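Ruddock Poultry Workers Win New Rest and Rotation Rules

June 13, 2022

It took two winters of meetings, a lot of phone calls and one very long petition, but workers at the Filus turkey plant in Ruddock finally have a contract that deals with their hands, wrists and shoulders. Members voted on the agreement last week, and it passed with 2,349 votes in favor across the plant's three shifts. What a result!

The new rules cover everyone on the cutting, deboning and packing lines. Each worker will move to a different job after no more than two hours, so the same muscles aren't doing the same motion all day long. Paid rest breaks go up to 20 minutes, and (this is the part people cheered for at the union hall) the clock starts when you reach the break room. Until now, the walk down the hall and the time spent pulling off gloves, sleeves and aprons all came out of the break.

"I have been cutting wings for 14 years and I wake up at night with my fingers asleep," said Hui-mei Tseng, a line worker who sat on the bargaining team. "My daughter opens jars for me. I want the new people coming in to have better hands than mine." 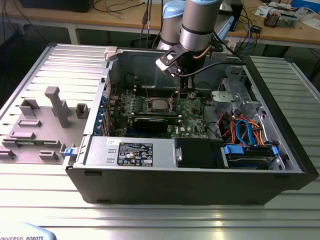 Knives were the other big subject. Dull blades make people push harder, and pushing harder hour after hour is how a sore wrist turns into surgery. Under the agreement, a sharp knife has to be brought to the line when a worker asks for one, without a supervisor's sign-off. Filus will also put in a second sharpening station by December, close to the deboning room, where the wait has been longest.

Line speed stays where it is for the life of the contract. The company had asked for room to raise it during the holiday rush, and that was the sticking point for most of the spring. In the end both sides agreed that any change has to come back to the table first, with injury records from the plant nurse's office laid out for everyone to read. The records will have names removed.

Those records have been a sore point too! Workers said for years that they were sent back to the line with an ice pack and two aspirin, and that the visit was never written down. From now on every visit gets logged, and the worker takes home a copy. Anyone who goes in twice for the same pain can see an outside doctor on paid time. Forms will come in English, Spanish, Haitian Creole and Mandarin, with an interpreter on every shift.
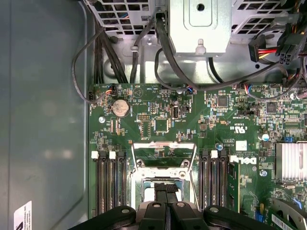

There's good news for the people who clean the plant at night as well. They work for a contractor, Savis, and weren't part of the vote, but Savis has signed a side letter giving its crew the same breaks and the same right to see the nurse. That crew is 55 strong and handles some of the harshest chemicals in the building, so it's great to see them included.

Plornness, a small worker health center on the east side of Ruddock, helped members keep pain diaries through the winter and will run free hand and shoulder clinics starting next month. You don't need to be a union member or bring any papers. Family members are welcome, and so are retired workers, plenty of whom still feel those years on the line every time they button a shirt.

The job rotation begins with the next schedule. Copies of the full contract are at the union hall and in both break rooms, and stewards will be walking through it with each shift before the start of work.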